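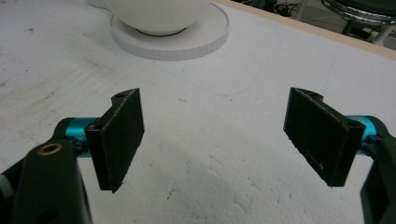 Text: the people of the Trostmont workshop, Rorkoneck

About us

Rorkoneck is a packing and small assembly company in Trostmont. We put together parts for other firms, we check them, and we send them out in boxes with a label and a list. Most of our customers are makers of lamps and household goods. The biggest order we have now is for Likell, and it has 263 different articles.

When we started, we were five persons and two long tables. Everything was done by hand, also the dull things. A person could stand a whole morning and move the same piece from the left to the right. We remember well how the wrists felt on Saturday.

Now a part of this moving is done with grippers. We bought the first arm from Salameh and learned to use it ourselves, with many mistakes in the beginning. The two black fingers are the part we change most often. A pad with a worn bottom edge can let a smooth or round piece slip, so the pads are looked at before each shift, and the person at the table decides if they stay on. For this decision you do not need to ask a manager.

What has changed for the people

We want to be exact here, because customers and also new colleagues ask about it. The work did not become less, but it became different. Before, the day was lifting and placing. Today it is more preparing, watching and correcting. Some of us like this very much. Others say that the old work left the head free for talking, and that they miss the talking. We think they are right, and for this reason the coffee break at ten o'clock is for everybody together, and the machines stand still.

Each person who works with a gripper gets training in paid hours. First you learn to stop it, then you learn to start it. After that comes the teaching of positions, which needs patience. Who does not want to work with the arms can stay in checking or in shipping, with the same pay.

In November we sent out 2526 boxes, and 274 of them were packed completely by hand, as the articles were too soft or too irregular. We expect that such work will remain with us for a long time.

Visiting us

Customers may come and see their articles on the table. Please write to the office before, and wear closed shoes. The entrance is on the side of the yard, next to the loading door.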